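Re: [bench-automation] Stillis two-arm cell, anyone used one for sorting?

23 June 2024

> We have been quoted for a Stillis cell, the enclosed one with two arms
> on a common rail. The work would be sorting and presenting small flat
> parts, mixed plastics, nothing heavy. Tirkel are offering it with
> their own gripper fingers and a support contract. Before we commit I
> should like to hear from someone who has had one running for longer
> than a demo. Specifically: do the fingers hold thin stock upright, is
> the wrist camera any use up close, and how bad is the cabling?

We took a Stillis cell on evaluation in March and still have it. Ours came through Tirkel as well, so the hardware should match your quotation, but check the revision of the finger set. Ours is the second one; the first had a shorter taper and would not reach between closely placed parts.

Thin stock first. The fingers are tapered and meet at narrow tips, so a thin part held on edge has very little contact area. Grip in the closing direction is fine. The weak axis is rotation about the line between the tips: a tall part pinched low down will pivot if the other arm touches it near the top. We got round this by pinching higher and by cutting the approach speed of the second arm to 15 per cent for the last stretch. With that in place we logged 2,056 handling cycles and 16 drops, all but one of them on the same part. I would not quote those numbers for anything other than our parts.

The finger edges scuff. This does no harm to the grip that I can measure, but pale scratches on black fingers do show up in the wrist image and an edge detector will find them. Mask the fingers out before you do anything else. Tirkel supply a mask file; it was drawn for clean fingers and is too tight.

The wrist camera is usable up close with one reservation. It focuses past the finger bases, so the lower corners are always soft and the tips are acceptable. A part seen edge-on gives you a narrow strip and not much else, and you will want the fixed view for anything to do with orientation. We run both and let the fixed camera decide which way round the part is. The two views:
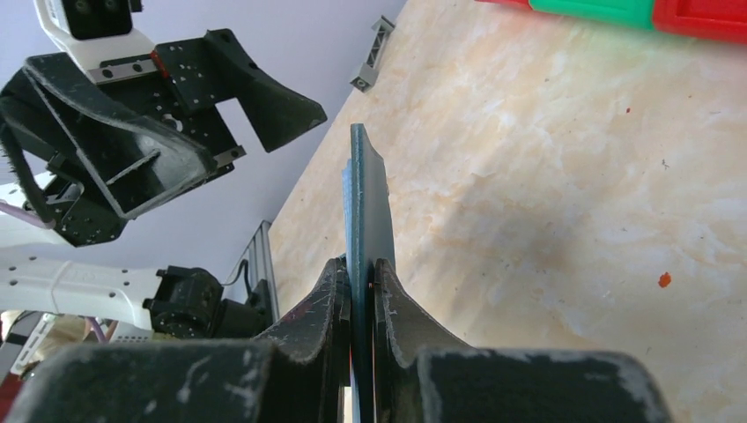
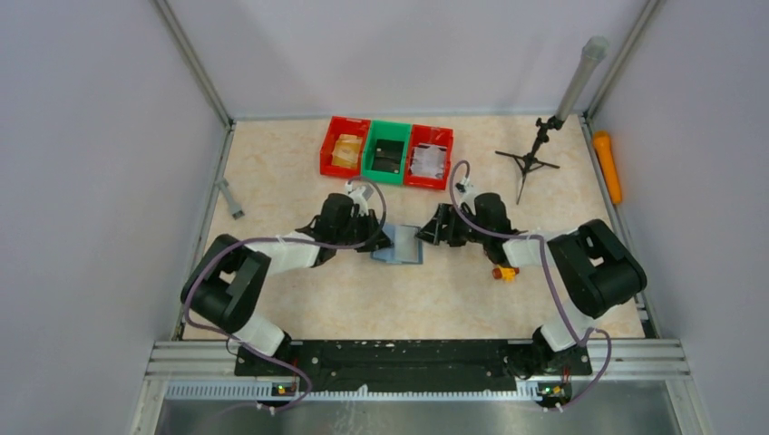
Wrist view first, fixed view second.

Posted by the list member for Rojanasak
Automation engineer, fixtures and handling

Cabling. The purple cables are run outside the links and loop over the wrists. They have enough slack for the full range of the wrist, and that slack has to go somewhere. With both grippers working near the middle of the table the loops stay clear of each other. If you send one arm across to the opposite bin the clearance is poor, and the planner has no model of the cable. We set a keep-out volume over each wrist, 125 mm high, and lost a little of the reach at the back. You could probably use less.

Bins. We put ours in a row along the far side of the table, two red with a green between them. The order makes no difference to the cell, but reds at both ends meant that our first colour rule could not tell left from right. Use position, or buy three colours. Clear plastic is the other problem: crumpled film in a bin returns almost nothing reliable, and a bin with film in it was sometimes reported as empty. Tirkel's answer was a lighting kit from Stesteck. We have had it on loan and it helped with the translucent parts but made little difference to film.

The table covering is a beige marble pattern. I would ask for plain. The veining is low contrast and large parts are unaffected, but it raised our false detections on small offcuts until we moved the threshold — after which we began to miss some of the real ones.

Support has been adequate. Two queries answered the next working day, one that took a fortnight and ended in a firmware update. The update resets the rail offsets without warning, so write them down beforehand.

On price I can't help, as ours was an evaluation agreement. If your quotation includes the calibration visit as a separate line, ask for it to be removed. The procedure is in the manual and takes a morning.

I can send the finger mask and the keep-out settings off list if they are of use. Please say which finger revision you have been offered when you write.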